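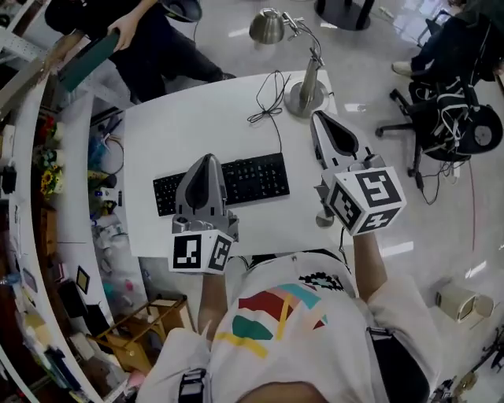 Hi Halina — quick catch-up on the Trarkley phrasebook, as promised in June. We now have 42 pages of the Seol edition laid out, and the food chapter is finished apart from the index. Reiko went through all the restaurant phrases again and cut 11 that sounded like they came from an old textbook (good riddance!). She still wants a cover with some life in it, and I'm with her: the red, teal and yellow on that white T-shirt is just the kind of mix I'd love to see on the front, with the pale pink maybe saved for the chapter openers.

Money next. The Gredham printer wants a deposit before they'll book us in, so could you release the second payment a little early? Kyung-tae has the quote and will send it over. We did lose time on the bus and train section — the fares changed and Ha-neul had to redo every sample dialog, poor thing.

Still to do: 3 maps, the audio for the last chapter, and a proofread by somebody who hasn't stared at it all spring. I'll write again once the deposit is paid.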